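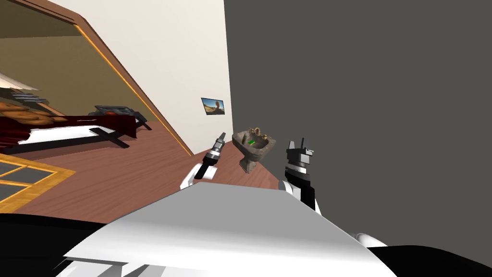 *Zokitz two-arm unit at the pedestal sink, simulated view.*

## Zokitz wrist coupling, revised: safety notice and replacement part

Applies to units supplied by Fernandes before April 2019.

**Fault.** The wrist coupling on the right arm can slip under side load. The controller does not detect the slip and carries on with the stored gripper angle. On a reach over a basin the gripper may then strike the rim or the tap. The fault was first logged at the Stullville test site, after 90 hours of running, and was later repeated in simulation.

**Until the part is fitted**

- Limit side load at the gripper to 6 N.
- Keep people out of reach of both arms while the unit is powered.
- Do not clear a wrist alarm from the remote panel. Stop the unit and check the coupling by hand.

**Replacement part**

| Item | Value |
|---|---|
| Part name | Fadska coupling |
| Clamp screw torque | 16 Nm |
| Inspection interval | 2000 hours |
| Fits | Left or right wrist |

Couplings must be changed in pairs. Run the zero routine on both arms after fitting; the old offsets are not valid with the new part. Used couplings should be returned to Fernandes in the box supplied, with the clamp screws left in place.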